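Hikis household water readings

Version 2

Contents

Hikis is a set of cold water meter readings from 51 homes in the Uveck supply area. Each home has one file. Readings are hourly and run over 36 months. The set was put together for work on leak detection and on daily demand, and has been used for both.

Files

readings/ holds one CSV per home, named by home code.
homes.csv gives the number of residents, the dwelling type and whether there is a garden tap.
gaps.csv lists the start and end of every missing stretch longer than an hour.
CHANGES lists corrections made after version 1.

Columns in the reading files

time — start of the hour, UTC, no summer time shift
litres — volume drawn in that hour, whole litres
flag — 0 normal, 1 filled, 2 meter replaced, 3 suspect

Hours flagged 1 were filled by straight-line interpolation of the running total. Leave them out when looking at night flow, as the filling spreads a morning peak back into the small hours. 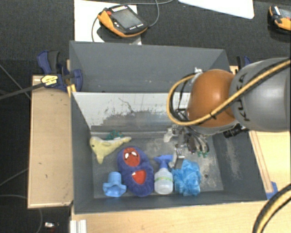
Hours flagged 3 have been kept as received. Most are very large values that follow a radio dropout, where the meter sent its backlog as a single figure. The total is correct but the timing is not. Daily sums are safe to use if the dropout did not cross midnight.

Meters

All homes began with the Fluvix meter. In 8 homes it was later replaced by the Samir, which has a finer pulse. The litres column is rounded the same way for both, but very slow drips show up sooner on the Samir. Do not compare minimum night flow across a replacement without allowing for this.

Known problems

Home codes are not consecutive. Homes that withdrew were removed and their codes were not used again.
Resident numbers were collected once, at the start, and not updated.
Dwellings with a shared supply pipe are not included, so flats are under-represented.
The first July has more gaps than any other month — the receiver at Uveck was out of service for part of it.

Loading

Read the time column as text and convert it with the zone set to UTC. Some spreadsheet programs apply local time on opening and will shift the summer months by an hour.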